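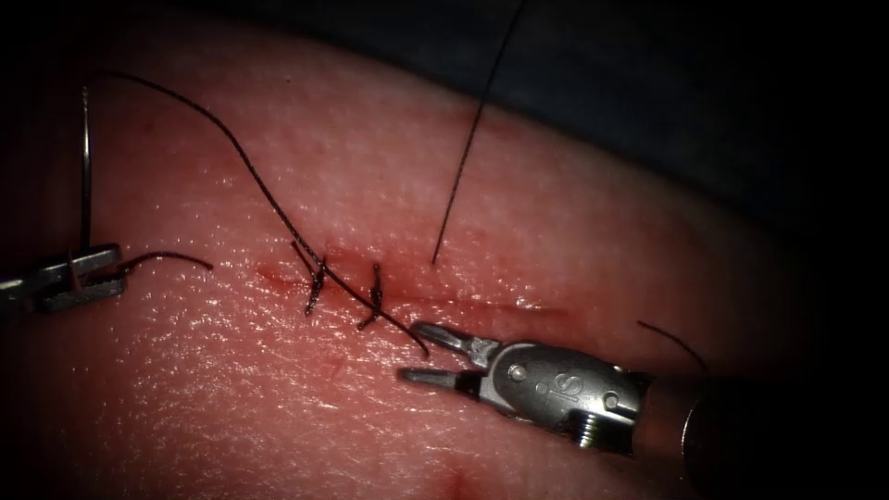
Two interrupted stitches tied along a cut in skin-like tissue, with the suture thread lying across the surface.

Stitching course opens for bookings in Drovbridge

Georgiou Clinical Skills will begin a new course in basic wound closure at its Drovbridge teaching rooms in May. Bookings are now open to nurses, paramedics, junior doctors and final-year students who need to learn simple stitching or who have gone some time without doing it.

The course is called First Stitch. It runs for six weeks, with one evening session each Tuesday, and every session lasts two hours. There are 100 places in the first year, spread over several intakes. Small groups will be kept to the same teacher throughout.

First Stitch replaces the single-day suturing workshop that Georgiou has run in the town until now. People who attended the workshop were asked what they would change, and the most common answer was that they wanted more time on the interrupted stitch before being moved on to anything else. Many said they had left with notes on five or more techniques and did not feel steady in any of them.

The new course spends its first half on the interrupted stitch alone. In this method each stitch is placed, tied and cut separately, so that if one has to come out the others stay where they are. It is slower than a running stitch and uses more thread. It is also the method most people on the course will be asked to use first at work.

Botond Lengyel, who wrote the course, said: "We used to show it in the morning and have people doing running stitches after lunch. That was too quick. You could see the spacing get worse as the day went on. I would sooner have somebody go home able to place one kind of stitch evenly along the whole of a cut, with the edges meeting properly and the tails trimmed to the same length."

Sessions one and two cover holding the needle, entering the skin at the right angle and bringing the needle out at a matching distance on the far side. Session three is given over to knots. Sessions four and five deal with spacing and tension on longer cuts, and on surfaces that curve. The last session is an assessed piece of work in which each person closes a cut from one end to the other and then removes a stitch chosen by the teacher.

Thread handling has been given its own part of each session. The teachers at Drovbridge found that beginners lose more time to slack thread than to the needle itself. A long strand will cross stitches that have already been tied, or lie over the place where the next one is due to go in. People on the course are taught to look at where the free end is before they start each pass, and to draw the thread through steadily until the tail is the length they want.

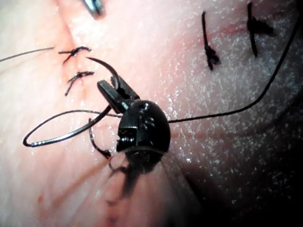

Loops are the other common trouble. A loop left to close by itself can twist or catch on an earlier tail, and a knot pulled down over a twist will often sit to one side of the cut. Adanech Tekleab teaches the knot session and asks her groups to stop with the loop still open and check both sides of it before they pull.

"It feels fussy the first few times," she said. "Then it takes no time at all. The thing I look for is whether the edges have been brought together or dragged together. If the skin is puckering up either side of the stitch, it's too tight, and I'll ask for it to be cut out and done again."

Practice pieces are included in the fee, along with needles, thread and the loan of instruments during sessions. The pieces have a rounded surface so that people get used to a cut that does not lie flat on a table. Anyone who wishes to practise between sessions may buy extra pieces at the front desk. Needles and blades may not be taken out of the building.

Teaching will take place in two rooms on the upper floor at Drovbridge. Both have been fitted with new benches and adjustable lamps by Flekberg, a local joinery and fitting firm. The lamps were altered after a trial evening, when several people found that glare from the surface of the tissue made it hard to judge where the needle was coming out. They can now be lowered and turned to the side.

Pascal Carré, head of teaching at Georgiou Clinical Skills, said: "We have had enquiries from smaller practices in particular, where there may be one person who does all the stitching and very little chance to watch anybody else. The evening start was chosen with them in mind. If there is enough demand we will look at a daytime group in Gunholm later in the year, but nothing has been settled."

Those who complete all sessions and pass the assessed piece will receive a certificate of attendance and a written note from their teacher on spacing, tension and knots. The certificate does not replace sign-off by an employer. Anyone who misses a session may make it up with a later group at no charge, provided they let the office know beforehand.

Places are given in order of booking. Employers who want to send more than one member of staff should book them together so that they can be put in the same group.

Notes to editors

Georgiou Clinical Skills provides short practical courses for health staff and students from its teaching rooms in Drovbridge.

Botond Lengyel and Adanech Tekleab are available for interview. Requests should be made to Vilho Seppälä in the press office, who can also arrange visits to the teaching rooms on course evenings.

Ends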